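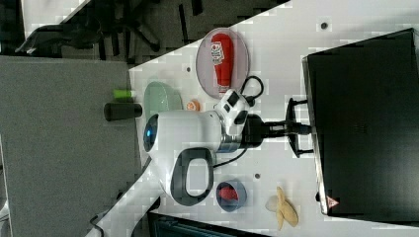 About Us

Posted in July by the owner

Hi, and welcome to Kitent! We're a small shop in Gutville that puts together play kitchen sets: bowls, plates, pretend groceries, the whole pantry. I started it at my own dining table with a box of hand-me-down toy food and a label maker, and I'm still the one who answers the email (usually on a Tuesday, with coffee).

The idea came from my two kids. They had a lovely little play stove and nothing decent to cook on it. Everything we bought was either one giant bucket of plastic peas or a fancy set so precious that I spent the afternoon guarding it. I wanted ordinary things, the stuff they saw me reach for at dinner. A banana. A red squeeze bottle like the ketchup kind, which in our house goes on everything, including, for one long winter, toast. And bowls! Kids will happily skip the food if you give them enough bowls to pour nothing back and forth between.

So that's what we do. Every set gets laid out on a white tabletop before it's packed, because I like to see the colors together. I'm fussy about this part. I lean toward soft colors for the dishes, a see-through pink plate or a pale green bowl, or a blue-gray one if the rest is getting too sweet, and then I let the food be loud. Red looks wonderful in a blue-gray bowl. I have moved one little red thing from bowl to bowl for most of a morning and called it work.

We carry 82 different pieces now, and you can mix them however you want. Our starter set has 5 and it's still the one I'd give to a friend, since you can always add on later. If your child only cares about fruit, get only fruit. We had an order from a family over in Drimden for nothing but bananas and I packed it with great respect.

The shop itself is on Oosthuizen Street, up one flight, with the green door. It's two rooms: packing in the back, and a front room with a low table where kids can try things out while you look around. Please let them play! Everything on that table is meant to be handled, and we wash it all at closing time. Strollers can stay at the bottom of the stairs.

If you've lost a piece, write to me before you buy a whole new set. I keep a drawer of singles and I'm happy to mail you one for the price of the stamp. Tell me the color and send a picture if you can, because "the little round one" describes a good part of my inventory.

We're open mornings during the school year and a bit later in summer. Come up and say hi, and bring the kids hungry for pretend lunch.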